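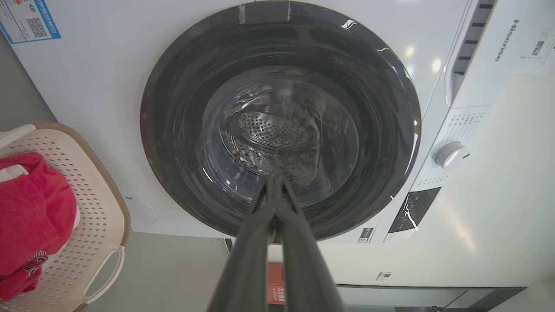
Al principio pensé que me iban a quitar las toallas, y lo que me quitaron fue agacharme. La frase abre nuestra primera entrevista en Flarken y la hemos dejado tal cual porque nos cambió el proyecto entero. Llegamos con un cuestionario sobre puestos perdidos (¡muy nuestro, muy de primer curso!) y a los diez minutos estábamos hablando de rodillas, de turnos y de quién decide cuándo se para el robot.

Flarken es una lavandería que trabaja para residencias y pequeños hoteles. Desde marzo prueba un brazo con pinza de dos dedos, programado con el software Torkska, para pasar ropa entre la cesta y la lavadora. Nosotros pasamos allí 4 turnos completos y anotamos 227 maniobras, cada una con su hora y con lo que hacía entretanto la persona encargada.

Lo que más nos sorprendió fue el reparto del tiempo. De las 227 maniobras, 60 necesitaron que alguien interviniera: una prenda enganchada, una cesta mal colocada, un paño pequeño escondido debajo de otro más grande. En 23 de esas 60 bastó con mover la cesta y volver a lanzar el programa. Las demás pidieron manos, y manos con experiencia, que saben por dónde coger una tela arrugada.

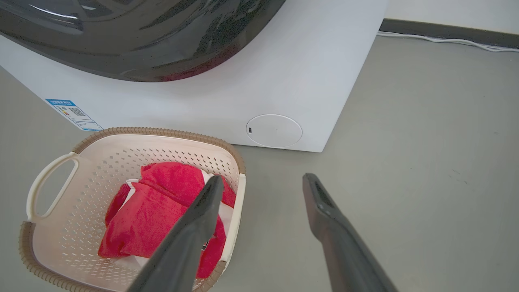 Figura 2. Pinza abierta sobre la cesta, con un dedo apoyado en la toalla roja.

Las trabajadoras nos contaron que ahora doblan y revisan más, y que cargan menos. También que el ritmo lo marca la máquina, y eso cansa de otra manera. Una de ellas pidió que el botón de pausa estuviera en la mesa de doblado y a la semana siguiente ya lo habían cambiado de sitio, ¡nos encantó verlo! En cambio, el parte de incidencias (se rellena en una aplicación llamada Wollik) les sigue pareciendo trabajo añadido que nadie les reconoce en el horario.

Para la segunda fase queremos comparar estos datos con los de Ikonen, otra lavandería que automatizó solo el planchado. Ya tenemos permiso para entrar y estamos rehaciendo la ficha de observación: le falta una casilla para las pausas pedidas por las personas, y en la primera versión ni se nos ocurrió ponerla.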